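Surface Marks on White Laminate Work Tables
Project report, Materials and Interiors course, Durnden Technical College
Lorenz Widmer
Submitted March 14, 2022

1. Purpose

The shared work tables in Room 416 were refitted last June with white laminate tops supplied by Riedl. Users have since complained that the tops look dirty soon after they are wiped. This project examined which marks are visible on the laminate, under what lighting they show, and whether a change of cleaning product makes a difference.

The project did not look at scratches, burns or edge damage. These are covered in the supplier's care sheet and were rare on our tables.

2. Surface and lighting

The laminate is smooth and slightly glossy, with a faint gray tint that is easiest to see when a sheet of copy paper is laid on it. The corners are rounded. The room is lit from the ceiling, and the fittings cannot be dimmed or turned.

A glossy surface reflects an overhead light back as a bright patch. Inside the patch no detail can be read at all. Just outside it the eye is still adjusted to the brightness, and thin films of grease or dried liquid show as gray against white. The position of the patch moves with the viewer, so two people at the same table will often disagree about whether it is clean. 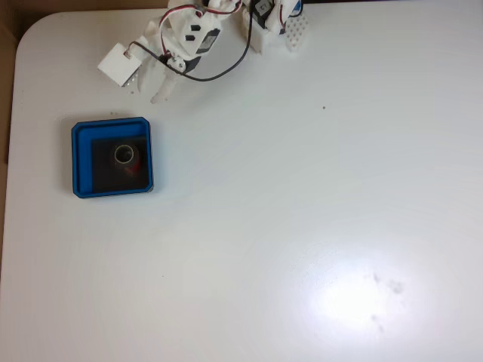
Figure 1. White laminate top from directly above, rounded corner at upper left. Glare spot at lower right, with faint gray marks just to the right of it.

Marks of the type in Figure 1 are hard to classify by eye. They resemble fingerprints or dried spots, and a viewer has no reliable way to tell one from the other at normal working distance. For this reason the scoring sheet uses a single category, "faint gray mark," for both.

3. Method

Each test area was a square with sides of 100 mm, marked at the corners with removable tape. Fingerprints were applied by pressing a bare fingertip on the surface. Dried spots were made with tap water from a dropper and left to dry overnight.

Two cleaners were compared: Ultel surface spray and Tomero concentrate. The concentrate was diluted at 3 ml to 1,000 ml of water. Plain water was the control. All areas were wiped with the same type of microfiber cloth, folded in four, using straight strokes in one direction.

Scoring was done from two positions. In the first, the observer looked straight down at the table. In the second, the observer sat on a stool and looked across the surface toward the light. A mark was scored as visible, faint or absent.

4. Results

Fingerprints were reduced to absent by both cleaners when viewed from above. From the seated position the spray left a thin streak along the edge of each stroke - in most cases scored as faint. The diluted concentrate left fewer streaks. Plain water spread the prints into a wider gray film, which was harder to see from above and easier to see from the stool.

Dried water spots came off with all three liquids, but plain water tended to leave new ones unless the surface was dried with a second cloth.

5. Discussion

The seated position gave higher scores for every liquid. A table checked only from above will pass inspection and still look marked to the people who use it. I would recommend checking from a chair, with the head moved from side to side so that the glare patch travels across the top.

The main weakness of the work is that I was the only observer and knew which liquid had been used on each area. Cloth pressure was also not controlled. A gloss meter was requested from the physics lab but was not available in time.

6. Further work

A matte sample from the same Riedl range should be tested by the same procedure.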